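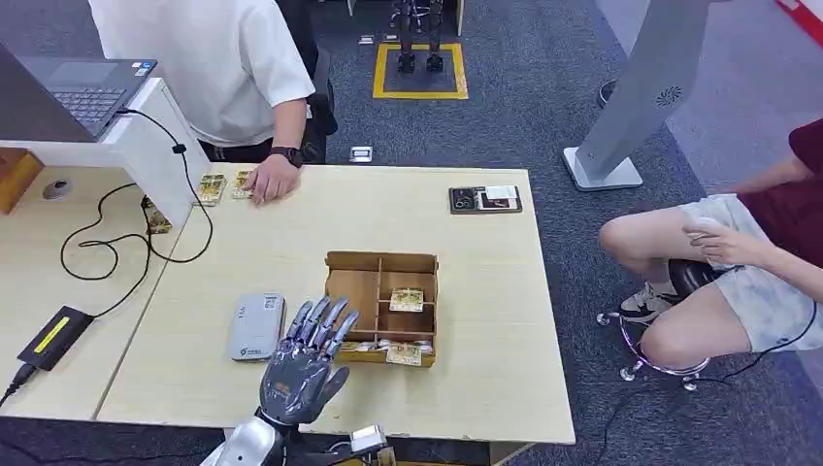 When the small cycling club Gimwood lost its racing license last October, most members thought it was a problem of money. The problem was paper. The club had one person who signed everything, and when she became ill, the forms stayed on her kitchen table for 33 days.

Today the club has 138 members and a different way of working. Two people must sign each form, and the league office in Pledis receives a copy the same evening. It sounds dull, and the riders say it is dull. They also say that they have a full season of races again.

The regional league, Gradico, now wants the same from all its clubs. From next spring a club with more than 200 members must publish its accounts and let the riders choose at least one person on the board. Smaller clubs get two more years.

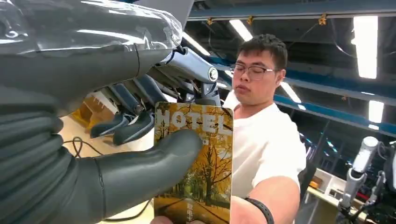

A key card with an autumn picture on its face.

Not everyone is pleased. At the spring meeting in Rojanasak Hall the discussion went on until late, and several clubs from the hills voted against. Their argument is simple – they have few people, and those people would like to ride on Sundays, not write reports.

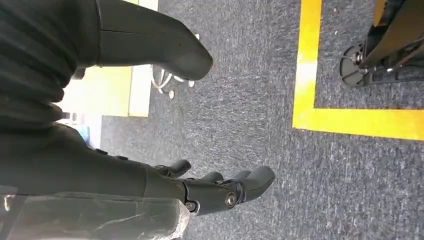
What happens to a club that misses the deadline?
It can still race, but it pays a fee of 849 and loses its vote at the next league meeting.

The fee is the part which makes people angry. For a big club it is small money, for a hill club it can be the cost of the bus to every away race. Gradico answers that a club can ask for more time, and that the request is one page long.

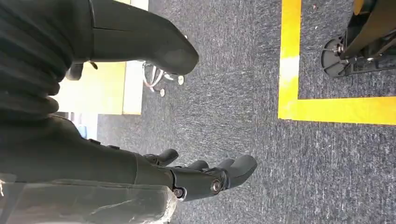

Kadri Pärn
Sports writer

I rode for a hill club when I was young, so I understand the complaint. Our board was three fathers and a dentist, and we never saw a budget. We also never asked for one. In Gimwood the riders' member of the board is 19 years old, and at her first meeting she asked why the club was paying for two storage rooms. The second room was given up in the same week, and the money went to new wheels for the juniors.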